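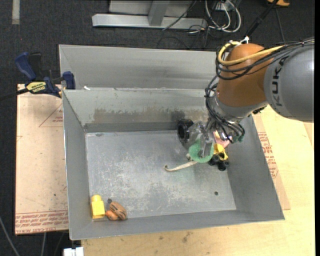
Mizanur Bhattacharjee
Building Safety Inspector, Munshi Storage
Mar 28, 2018

Walk-through checklist, Borkis Road warehouse

1. Exits and aisles
Main exit clear: Yes
Rear exit clear: No. Two pallets against the door – moved while I was on site.
Exit signs lit: Yes, except the one over the stairwell. Bulb ordered.

2. Fire equipment
Extinguishers tagged and in date: Yes
Extinguisher by the break room on its hook: No. It was on the floor behind the coat rack. Same comment as in November.
Sprinkler heads clear of stock: Yes

3. Racking
Load signs posted: Yes, but the sign on row 3 is faded. Please reprint.
Uprights straight: One dent at the end of row 3, low on the aisle side. Keep that bay unloaded until Dallari has looked at it.

4. Ladders and steps
Feet and rungs sound: One stepladder has a missing foot. Tagged out.
Stored flat or chained: Yes

5. Electrical
Panel doors closed: Yes
Clear space in front of panels: No. Cardboard stacked there again.
Extension cords: One in the office runs under the mat. Remove.

6. First aid
Kit stocked: Short on gauze and burn gel
Eyewash checked weekly: Card not signed for the last two weeks. Chaminda Bhuiyan to follow up.

Open items go to the shift office. The stairwell sign and the row 3 bay get looked at first on the next visit.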